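Sorting at the Source: Packaging Waste in a Student Residence
Project report, Introduction to Environmental Studies

3. Method

We studied the shared kitchens at Votness Hall in Westov over 16 days in May. The hall has nine kitchens, and 100 residents agreed to take part. Each kitchen already had one general trash can. We added a second bin for paper and cardboard and put up a one-page sorting guide.

Bags were weighed every evening at 9 p.m. on a kitchen scale. Bags under 200 grams were left in place until the next day. Food scraps were recorded as general trash, as Westov has no separate pickup for them.

Packing paper was harder to record than we expected. It takes up a lot of room and weighs very little, so a bin could be full and hardly show up in our figures. From the second week on we also wrote down how full each bin was.
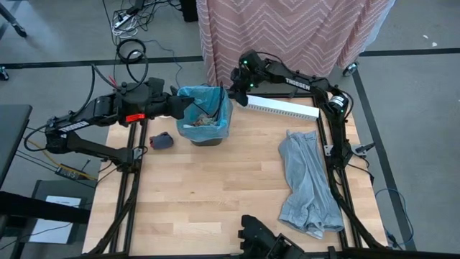
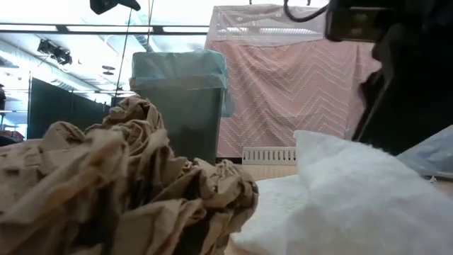 Figure 2. Bin with a light-blue liner (first picture); crumpled brown paper beside a tall gray bin (second picture).

4. Results

Paper made up a larger share of the volume than of the weight in every kitchen. The most common sorting mistake was greasy pizza boxes in the paper bin. Padded mailers came next. Several residents told us they did not know if the padding had to be removed first, and our guide did not say.

Kitchens on the upper floors sorted less carefully. Their paper bins stood in the hallway, a few steps from the counter.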